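Maple board for the shape blocks: oil it or leave it?

lambros_k
Posted Jul 10, 2023
I've got a glued-up maple board that lives on the blue pegboard bench, and it's used for sorting small plastic shape blocks. The front right corner is getting a bit worn. Should I oil the whole thing, or sand the corner and leave it bare? It's a Florholm, 60 cm on the long side.
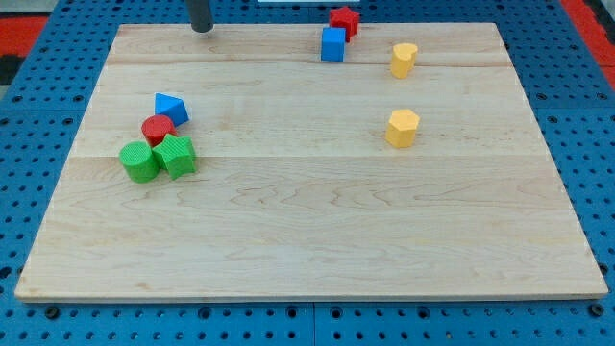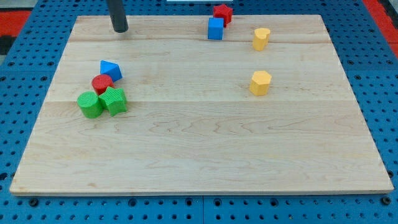 Skandon Toy Library, Repairs and Workshop Group

efthymia_v
Leave it bare. Oil comes off on plastic for weeks and then the blocks get dusty. I'd just take the corner down with fine paper.

Fotis L
Disagree. Bare maple marks very easily. Two thin coats, wiped off properly, and give it time to cure before anything goes back on it. I've done more than 2 boards this way with no trouble.

efthymia_v
How long did you let them cure, though? We had one go tacky in April.

Fotis L
Until it stopped smelling. Tacky means too much oil was left on.

Thu T
Are the glue seams all right? I can see two lines running across it. If you can catch a fingernail in either one I'd sort that first.

lambros_k
Both smooth, I checked. They're only lines.

Thu T
Then I'm with Efthymia, no oil. Also I'd keep the yellow heart and the yellow hexagon. They're hard to pick out against pale wood, but that's decent practice for the older ones.

lambros_k
OK, sanding the corner first. I'll decide about oil after that.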